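Recording two-handed demonstrations with a pair of hand-held grippers

18 January 2019

Covers the table, the cable runs and the recording procedure for the Busteo build in the Hofstetter shared workshop. Printing and wiring of the grippers are on the previous page. The logging software is Cikance, unmodified. The steps assume both grippers power up and report jaw position when squeezed.

What you need

2 hand-held grippers, wired
2 marker plates, one for the top of each gripper
A white board or sheet that covers most of the table
One bowl and one soft block that fits in it
Cable ties or soft bands
Elten cable tester, or any tester that shows intermittent breaks

1. Lay the work surface

Use a plain, matte white surface. Gloss produces highlights that the tracker takes for markers, and printed patterns are worse. Put it flat on the table and tape it underneath at the corners. Leave a strip of the table showing on the side where you stand, so you can see at once if the board has moved.

If the board bows, replace it. A bow of a few millimeters shifts the bowl enough to spoil the height calibration.

2. Fit the marker plates

Clean the plates with a dry cloth and mount them on top of the grippers. Tighten until the plate doesn't rotate under light finger pressure. Enter the left and right plate numbers in the config file. Swapping them gives no error message. The two tracks are simply exchanged, and the whole session has to be relabeled by hand.

3. Route the cables

Run each cable back from the gripper, along the outer side of the arm and off the front of the table. Leave enough slack to reach the far edge of the board with the elbow straight. A cable that crosses the board between the grippers will drag the object sooner or later.

Put a band or tie partway along each cable. Before recording, open and close each gripper a few times at the near edge and at the far edge. Watch the jaw reading. If it jumps, test the cable before blaming the sensor. In June we replaced a good sensor twice over a broken conductor at the plug.

4. Set the start position

Put the bowl right of center with the block in it. Hold one gripper on each side, clear of the bowl, with the right jaws open and facing it. Keep still until Cikance reports both plates as tracked.

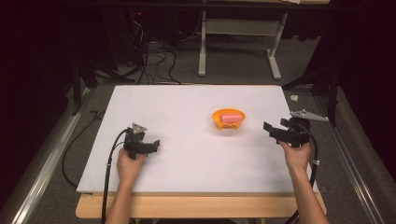 5. Record the transfer

Start the log. Close the right gripper on the block, lift it clear of the rim, bring it toward the near half of the board and pause. Pass it to the left gripper or put it back, depending on the task file. Stop the log only after both grippers are still again.

Move at an even speed, slower than feels natural. Our sampling rate is low, and a fast wrist turn leaves gaps that the filter fills with a straight line. Keep the plates facing up as far as the grasp allows. Past a certain tilt the tracker loses them, and a forearm over the plate has the same effect.

Squeeze the block only as hard as needed to hold it. A soft block deforms, and the recorded jaw opening is then smaller than the real width. Playback on the arm repeats that opening exactly and will stall the servo if you used full grip.

6. Check before you continue

Plot the first 24 recordings before making more. Look for flat sections in the jaw trace, steps in the position trace and any run where the left and right tracks cross. Delete bad runs immediately and note the number in the log sheet. Our first full set was 2,045 runs, of which 179 were thrown out, most of them for lost plates.

Small changes in bowl position between runs are useful. Changes in table height are not. Repeat the calibration if anyone moves the table.
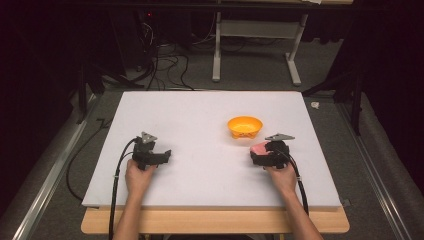 Comments

tinbench: On step 5, I had the same servo stall on playback. Limiting the closing current in the arm controller fixed it without recording anything again. I would still keep the light grip, as the soft blocks take a set after a few hundred squeezes and the widths drift.

Reply from the author: Current limit added to the playback page. For the drift, we measure the block at the start of each session and write the width in the log sheet.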